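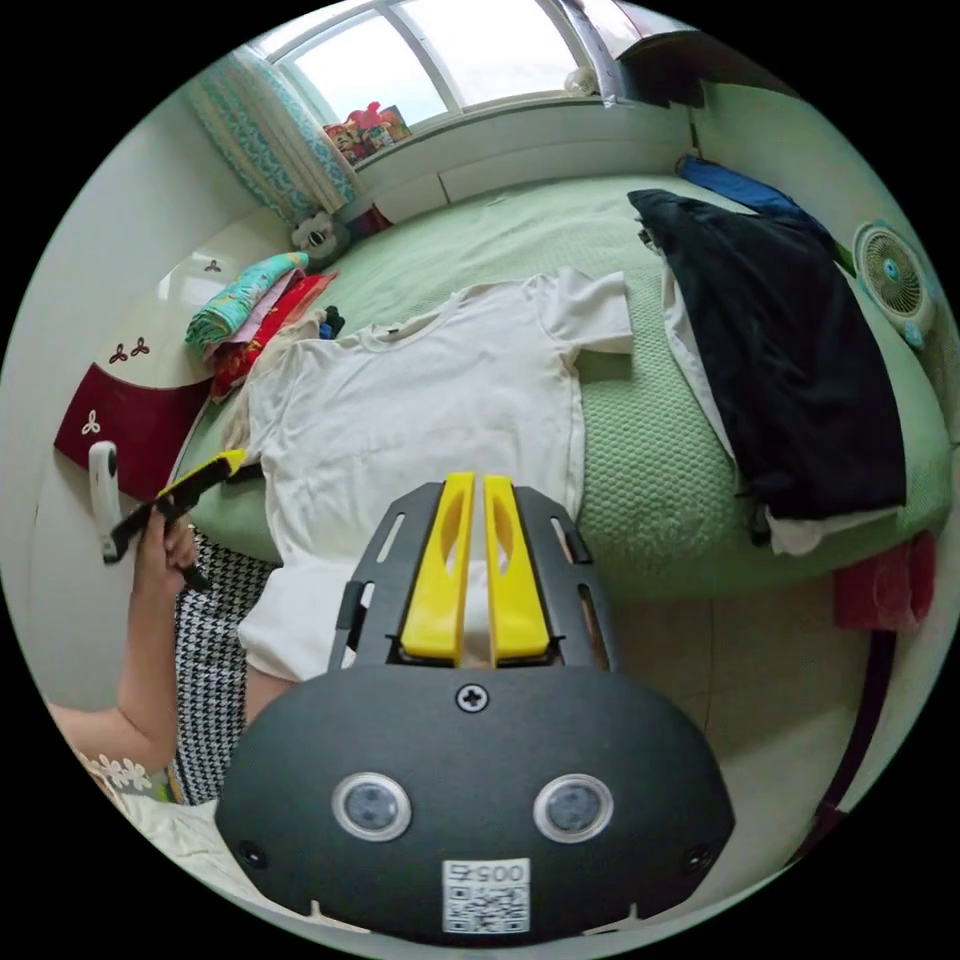 Can you post to Jiselville, asked one reader, and do you take things with a missing button? Yes to the first, and mostly yes to the second. So many of you write in with the same handful of questions that I've finally put them all on one page. Grab a cuppa!

What is the Hunder swap?
It's a clothes swap I run out of the Hunder hall, two Saturdays a year. You bring clothes you're sick of, you get tokens, and you spend the tokens on somebody else's. One piece, one token, whether it's a winter coat or a plain tee (I tried grading things by value the first year and it was a nightmare).

When's the next one?
I haven't locked in the date yet. The last was in May, and the spring one will go up here as soon as the hall confirms.

How many things can I bring?
Up to 20 pieces each. I know, I know, some of you have whole wardrobes to clear, but I've only got 100 coat hangers and the trestles fill up fast. Last time we had 800 pieces through the door and I was folding jumpers in my sleep.

What sort of condition?
Washed, dry and something you'd happily lend a mate. A missing button is fine if you pin a note to it. No undies, no bathers, and please no more single socks. Yellowed armpits are a no as well, sorry, even on a favourite.

How do I get those armpit marks out, then?
Bicarb and a splash of water, mixed to a paste, left on for an hour and then into a cool wash. It won't save everything but it's cheap. Skip the bleach, it can make them worse!

Is there anywhere to try things on?
There's a curtained corner beside the kitchen. Wear leggings and a singlet if you're shy.

What happens to the leftovers?
They go to the op shop on Santoro Street, apart from kids' clothes, which I hang on to for the next swap.

Can I drop off early?
Yep, at the Hasau bakery, in a bag with your name on it. Ask at the counter for your tokens, and buy a finger bun while you're there.

Last updated Wednesday, September 2, 2026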